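Butcher Block

Category: Home & Household > Materials > Wood surfaces
Print | E-mail
Reading time: 8 min
Last revised 2020-06-20

Butcher block is a name given to slabs made by gluing strips or short blocks of wood together, and to the tables, counters and cutting boards made from such slabs. The name comes from the heavy standing blocks once used in meat shops. Most of what is sold under it today has little in common with those blocks beyond the glue, and a good part of it was never meant to meet a knife.

The term has no fixed meaning in trade. A maker may use it for a solid maple slab four inches thick or for a tabletop of mixed hardwood strips less than an inch thick. It is also used for printed surfaces that only copy the look of strips. Buyers are often told that "true" butcher block must be end grain, or must be maple, or must be made in one region or another. Such claims usually come from someone selling that kind.

Origins

The usual story is that butchers first worked on a round cut from a tree trunk, usually sycamore or another hard, plain wood, set on three legs. As the round dried it split, and at some point in the nineteenth century makers began to glue up square posts with the end grain facing up, which split less and could be made in any size. The outline is likely right. The details are weak. Several shops have claimed to have made the first glued block, and the claims rest mostly on undated catalogs and family memory.

One of these claims belongs to Beaudoin, a maker of shop fittings whose later advertising called it "the house that built the block." The historian Florence Tremblay went through the firm's surviving order books and found meat racks, rails and hooks in plenty, but no glued block until well after other shops were selling them. The slogan stayed on the letterhead anyway. It is still repeated in decorating books, most of which seem to have copied it from one another.

Round trunk blocks did not vanish when glued ones came in. They were cheap, and a country butcher with a saw and a friend who owned trees had no reason to pay for a new kind. The neat line from trunk to glued block to kitchen counter is drawn by later writers, and the objects that survive in museums do not support it very well. Heavy blocks survive because they are hard to move. Thin ones were burned or thrown out, so the record leans toward the big and the handsome.

Construction

Three ways of laying the wood are commonly described.

End grain. Short blocks stand upright, so that the surface is made of the cut ends of the wood. The knife is said to slip between the fibers, which then close up again. There is some truth in this, and end grain does tend to hide light cuts better. The further claim that the surface "heals itself" is sales talk. A cut fiber stays cut.

Edge grain. Long strips are turned on their sides and glued face to face. This is the most common form for counters and tables. It is cheaper than end grain and moves less across its width than many plain-sawn boards.

Face grain. Wide boards are glued edge to edge with the broad side up. Many woodworkers refuse to call this butcher block at all, though shops do so freely.

Strips in an edge-grain top may run the full length, or may be made up of shorter pieces joined end to end. Full-length strips cost more and are often described as stronger. In a top that is supported along its length, as most tables and counters are, the difference is hard to find in use. The mix of colors in cheaper tops, with pale strips next to dark ones, began as a way of using up wood that could not be matched. It is now sold as a feature and sometimes priced above the matched kind.

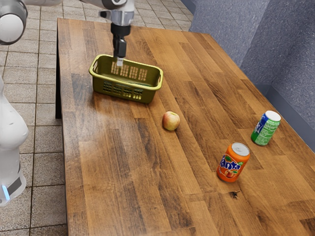
Color is also a poor guide to species. Stain, heat treatment and plain old age will all darken a pale wood, and "walnut" in a product name may refer to the tree or only to the shade. Makers are not always careful about the difference. Where the species matters to a buyer, the only useful thing is a written statement of what the wood is, and even that depends on who wrote it.

Glue gets less attention than wood and probably deserves more. Older blocks were put together with hide glue, which softens when it gets damp and warm, a strange choice for a surface that was scrubbed every evening. Many were held by steel rods as well. Modern tops use water-resistant glues that, in a well-made joint, hold better than the wood on either side. When a new top comes apart, the fault is more often in badly planed strips or a rushed clamping job than in what was in the bottle.

Movement

Wood swells across the grain when the air is damp and shrinks when it is dry. Gluing does not stop this. A wide edge-grain top will grow and shrink with the seasons, and if it is screwed down hard it may cup or crack. Slotted holes or loose clips under the top are the usual answer.

Sellers sometimes say that the alternating strips "cancel out" the movement. They do not. Turning the strips so that their growth rings face different ways can reduce cupping, but the change in total width remains. Dale McKinnon, a furniture repairer who kept notes on every top brought to his shop, wrote that most of the cracked ones had been fixed too tightly by the people who installed them, and that nearly all of their owners had been told that the wood was to blame. His notes cover only what came through his door, and tops that never cracked had no reason to come.

Care and finishes

Advice on finishing is plentiful and much of it conflicts.

Mineral oil is the most common suggestion for surfaces that touch food. It does not dry or harden, it soaks in, and it has to be put on again when the wood begins to look pale. It slows the entry of water a little. It does not seal the wood, whatever the label may say.

Drying oils such as linseed, tung and walnut harden in place to some degree. They last longer than mineral oil but take days or weeks to cure. Products sold as "tung oil finish" may contain very little tung oil, or none.

Varnish and similar films protect well against spills and poorly against knives. They suit a table and are wasted on a chopping surface, where the first week of use will cut through them.

Wax adds some shine and a pleasant feel. Its protection is slight.

The schedule "once a day for a week, once a week for a month, once a month for life" appears in a great many care leaflets. No source for it has been found. It is easy to remember, which may be all there is to it. A top in a dry, heated house needs more oil than one in a damp cottage, and a side table that holds only a lamp may need none for years.

The Wulcombe trial

The best-known attempt to test finishes under ordinary use is the Wulcombe trial, in which sample boards were given to households along with one of several oils and a sheet for notes. The published summary gives 383 boards sent out and 300 returned, and found "a clear preference" for a hard wax oil.

The summary has been quoted more often than it has been read. Households knew which product they had been given. The oil that came out ahead was also the one with the most attractive tin. Boards that were not returned were left out, and there is no way to tell whether they had been ruined, lost or simply liked too well to send back. Hélène Turcotte, who reviewed the trial, thought that it showed people could be happy with almost any finish if they had applied it themselves. That may be going too far in the other direction, but the figures give no strong ground for arguing with her.
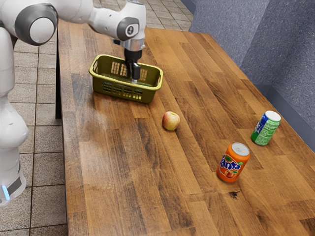
Hygiene and Food Safety

Few subjects connected with wood surfaces produce more confident statements on less evidence. For many years the common advice was that wood held germs in its pores and that plastic was safer. Later work suggested that bacteria drawn into dry wood tended to die there, while those in the knife scars of old plastic could be hard to scrub out. The second finding was quickly turned into the claim that wood "kills germs," which goes well beyond what was shown.

A fair reading is that a clean board of either material is safe for most purposes and a dirty board of either is not. Washing with hot water and soap, followed by drying, matters more than the choice. Salt and lemon, often praised as a cleaning method, will remove some smell and some stain. They should not be counted on for anything else after raw chicken.

The claim that certain woods are "naturally antibacterial" should be treated with care. Some species do contain compounds that slow the growth of microbes in a lab dish. Whether enough of these remain in a planed, oiled, ten-year-old counter to do any good is a separate matter, and one that sellers tend to pass over.

Use in homes

Butcher block tops became popular in home kitchens in the later twentieth century, faded, and came back. Each return has been put down to a new love of natural materials. Price is a simpler explanation, as a plain edge-grain top often costs less than stone and can be cut with ordinary tools.

Many were bought for rooms other than kitchens. The Stokitz table, a plain edge-grain top on a dark metal base, was advertised for kitchens, but the designer Hélène Friesen noted that the ones she came across were mostly serving as desks, craft tables and places to put the mail. The maker stated that 2484 were sold in its first year, a figure that has not been checked by anyone outside the company.

Claims about resale value are common in real estate writing. Harvey Hawthorne compared listings in Hirnham with and without wood counters and found no difference that could not be explained by the size and age of the houses. He was careful to add that his sample was small and came from one town. The articles that quote him for the opposite view have generally left that out, along with the result.

See also: Cutting board; Edge gluing; Hardwood; Hide glue; Wood finishing

Filed under: Wood surfaces, Kitchen history, Disputed claims
Print | E-mail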